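Workshop Notes: Home Gripper Build Moves to Household Litter

The Menditari shared workshop is pleased to report progress on the hand-held gripper build, now in its third stage. The project began in February as a bench exercise at our Botden Street rooms and has since moved into a member's living area, where the tool is being used on ordinary household tasks. Heloísa Barros coordinates the work and prepared the notes from which this item is drawn.

The task chosen for this stage is the collection of discarded wrapping and packaging from the floor. Earlier trials at the bench relied on blocks and short lengths of tube, which hold their shape when gripped. Tissue paper and plastic film do not, and members asked for a task that would show how the finger pads deal with soft material. The gripper is held and guided by hand throughout, so that attention can stay on the fingers and the linkage before any question of mounting the tool on an arm is taken up.
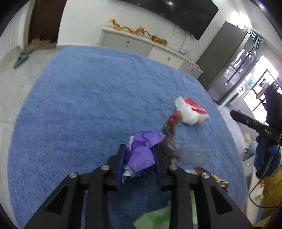 The finger pads closing on crumpled purple tissue paper on the blue rug.

Thin material places particular demands on the pads. A pad that is too stiff will push a sheet of tissue ahead of it, while one that is too soft will fold back at the tip and lose the edge. The group compared 11 pad shapes at the bench and carried 3 of them forward to the home sessions. Members are asked to record which shape is fitted before each session begins, as several early log sheets were returned with this line left blank and could not be used.

A deep-pile rug adds a further difficulty. The fingertips can catch in the pile when the tool is brought in at a low angle, and the operator may then feel a pull that has nothing to do with the object being lifted. Ms. Barros recommends that the tool be brought down from above and the fingers closed slowly. Operators should also avoid pressing the tips into the rug to reach the lower layers of a pile of paper. It is better to lift the top piece, clear it away and return for the next.

The log now holds 161 entries. An entry covers one attempted pick and release, and includes the type of material, the surface it was resting on and any comment from the operator. Attempts that end in a dropped item are to be entered in the same way as all others. Almost 9 in every 10 entries so far concern paper or plastic film, and the group would welcome more attempts with heavier packaging.

Release has received less attention than grasping and will be given more time in the coming sessions. Light plastic tends to cling to a pad after the fingers open. For this reason, operators are asked to open the fingers fully over the bin and to pause before drawing the tool away.

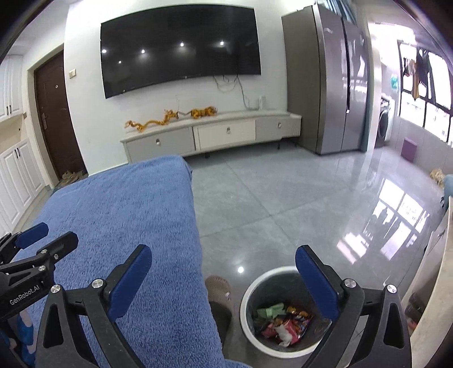

Fingers open above the waste bin, with wrappers inside.

Two matters remain open. The first is wear at the pivots, where screws should be checked for tightness at the start of each session and again at the end. The second is the choice of pad material for the next set. Samples have been requested from Hovland and Gotivus, and both will be cut to the existing pad outline so that the present mounting holes can be kept.

Members who wish to take part should be familiar with the bench procedure and should sign the equipment sheet at the Menditari front desk. Completed log sheets may be left in the tray beside the tool cabinet. Questions about the pad shapes or the home sessions should be addressed to Heloísa Barros.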